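Progress report, second half of the year
Household sorting and storage program, Barkdale
For: Dariusz Mazurek, Skirberg small grants

Hi Dariusz,

You asked me to keep this one shorter than the June report, so I'll do my best (no promises, you know how I am once I get going on storage bins). The short version is that the sorting work is on schedule, the money is holding up, and I finally feel like we have a way of putting things away that an ordinary person could follow without a chart on the wall.

Since June we've gone from sorting by room to sorting by what a thing is for. That was Florencia Carrasco's idea and I fought it for weeks, and she was right. When we sorted by room, everything that could live in two places ended up in neither. Cleaning supplies were the worst. Trash bags are a kitchen thing, a bathroom thing and a garage thing all at once, and every family in the Insaurralde group kept them somewhere different. One household had them in with the baking pans! So the bags now count as refills, along with tape, batteries and the like, and refills get a bin of their own at home.

We also settled the question of loose rolls. Once the carton is gone a roll of bags tends to wander off to the back of a shelf and come undone, so the rule is that it stands on its end, label band left on if it has one, and the loose edge gets tucked in before it goes away.
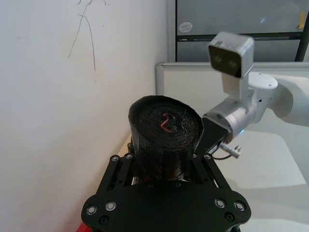 Florencia: I'd still keep one roll out by the trash can itself. People won't walk to a bin for a bag at ten at night, they'll just skip the bag. Put that in the report, please, so I don't have to bring it up again in January.

So there you go, it's in the report. I think she has a point and we'll try it with the next group.

On the bins themselves: we stayed with plain open plastic ones. I know the Urnus set with the snap lids looked better in the proposal, but lids turned out to be the first thing people gave up on. They'd set something on top of the lid, then something else on top of that, and by the end of the week the bin was a table. Open bins get used. We've settled on color for the first sort, with next to no writing on the bins. Our practice set is a yellow one, a red one and a bigger cream one, lined up in a row on a white table against the wall, and I like how little there is to look at. Screw-top containers go in upright so the lid comes to hand first – lying down, they roll to the corners and you end up digging.

The cream bin is for bulky things. I had hoped it wouldn't become the "I don't know" bin, and of course it became the "I don't know" bin. I'm fine with that as long as it gets emptied. We ask every household to go through it before trash day, and most of them do.

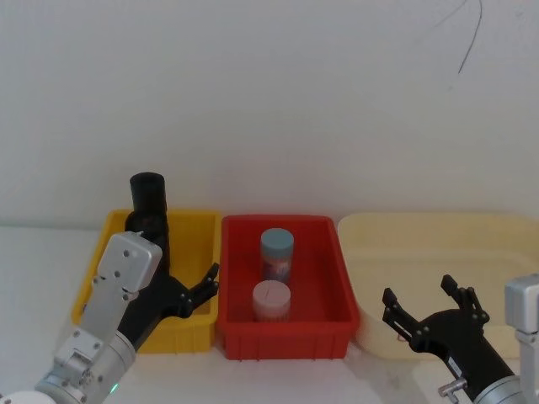
BARKDALE, December 16, 2021

Picking this back up after our last planning meeting. The numbers you wanted: 12 households have finished the full round, and 2 more are partway through. We spent $883 on bins, labels and refills, and there's $200 left over in that line. I'd like to carry it forward if you'll let me, and spend it on a second set of bins so that two groups can practice at the same time. Right now one group sorts and the other drinks coffee, which they don't seem to mind, but it does stretch out the afternoon.

What hasn't gone well is the take-home sheet. It's too long. I wrote it, so I can say that. People read the top half and then start putting things wherever they fit, and I can't blame them. I've cut it to a single page and I'm going to cut it again, starting with the paragraph about folding shopping bags, which I was proud of and which did no good whatsoever.

The part people really do like is handling the stuff. Give someone a real roll of trash bags in its wrinkly black plastic, with the little red and white label around it, and ask where it goes, and they'll talk about their own kitchen for ten minutes.

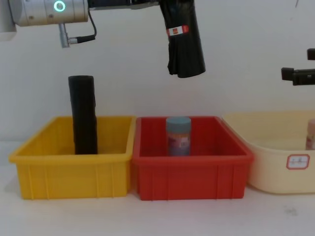

I'd like more of that next year and less of me at the front of the room. The plan is to open each session with a pile of everyday things on the table and let the group argue out the sort before I say a word about our system. Florencia wants to run the first couple herself and I'm happy to let her.

Two things I need from you: a yes or no on carrying the money over, and the new reporting form if there is one. I've been filling in the old one and I have a feeling it's out of date.

Thanks as always for being patient with the long emails. Come by and sort something with us when you're next in Barkdale!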